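Speaker notes – "What the vending machine taught me about pricing"
5 Mar 2018, small business evening, 30 minutes including questions

**Start** (don't read this bit off the page, look up!)

Say hello, thank the Hallberg library for the room. Ask who has bought something from a vending machine this week. Wait for the hands. Then ask who remembers what they paid. Usually most of the hands go down again, and I can go straight into the first story.

**The first machine**

So I bought my first machine secondhand and got it into the break room at Burkar, a print shop on the edge of town. I priced everything the same, one dollar, because I thought people liked simple. They do like simple. They also buy the most expensive thing first when it all costs a dollar, and I was refilling the nut bars every other day and making pennies on them while the crackers sat there getting old.
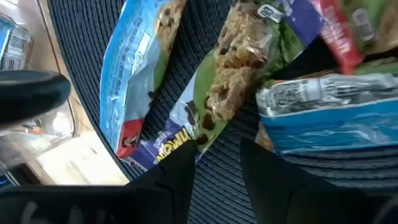
What I should have done is sit down with the wholesale receipts before I printed a single price label. A case of 144 looks cheap until you work out what each bar costs you with the gas, the card reader fee and the ones that go past their date. I did that math in month four. Month four! Put the worksheet up on the screen now and give people a minute with it – they like to copy it down.

**The price change**

Slow down here, it's the part people ask about afterward.

I moved to three price levels and was scared stiff. I figured I'd get angry notes taped to the glass. I got 2 notes, and one was asking for pretzels. Sales dropped for a couple of weeks and then came back, with the cheap shelf finally moving. By the end of March I had taken in 1,000 dollars from that one break room, and I'd never been close to that before.

Mention the second site, Hubáček, the bike warehouse. Same prices, totally different results. Night shift, no store nearby, everybody wants something filling. I'd have been better off asking the shift lead what people brought from home before I stocked it.
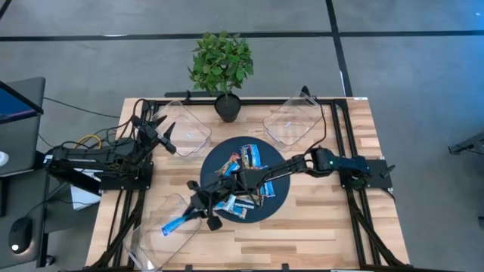 A woman from the Bisberg group told me after the last talk that she would never go up by a quarter all at once, she'd do a nickel here and a dime there and hope it slid by. I used to think the same. My answer is that every change means new labels, a new setting in the machine and another chance for somebody to grumble, so I'd sooner do it once a year and put a little sign up a week ahead. She wasn't convinced, and it's fine to say so. Ask the room which way they'd go.

**If there's time**

- The coin jam story (keep it short, it always runs long)
- Card readers: monthly fee versus per-sale fee
- Splitting the take with the host – I give a flat amount, others do a percentage

**Questions**

Repeat each one into the mic, I forgot last time. Worksheets are in the blue folder by the door.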